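本站使用 Cookie 以改善浏览体验。继续浏览即表示您同意。[接受] [设置]

分类:居家整理 > 收纳手册 > 药品与杂物

Morneleo 家庭收纳手册
第 4 节 客厅圆桌:把药盒和玩具分开

市面上的收纳指南喜欢承诺“一次整理,永久整洁”。本手册不作此承诺。我们见过的圆桌,多半几天后又堆满了。以下步骤只管一件事:药不要和毛绒玩具混放。

1. 先把药盒全部拿离桌面,再动玩具。顺序反过来,小盒子容易被压在玩具底下。

2. 逐盒看盒盖。盖子翘起或压皱的,打开核对里面的药板和说明书。盒子外观完整也说明不了什么,同样要打开。

3. 查有效期。找不到日期的,不要凭记忆估计,单独放一边,拿去问药师。

4. 药盒竖放进带盖的盒子,品牌名朝外。Braleck 分隔盒宽 15 厘米,够用;更贵的 Niltodari 系列多一层绒布内衬,我们看不出有什么用处。

注意:侧面印着“成人及 12 岁以上儿童”用法的药,不适合随手放在幼儿玩具旁。所谓“儿童够不着的高度”,请按孩子会搬凳子来算。

5. 玩具收进布筐,放在地上或矮架上。不必按颜色或大小分类,撑不过一个下午。

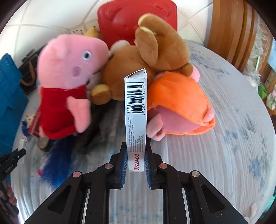
图 4-1 泰诺(TYLENOL)药盒,盒盖半开,应按第 2 步检查。

6. 擦净桌面,等干透再放东西。

警告:不要为了省地方扔掉外盒、只留药板。用法和成分大多印在盒上,标签机打出来的名字代替不了。

编写:Atieno Simiyu 校对:Sharon Muli

相关内容
· 第 3 节 抽屉隔板要不要买
· 第 5 节 毛绒玩具清洗与晾晒
· Kinnunen 挂墙架安装说明
· 过期药品如何处理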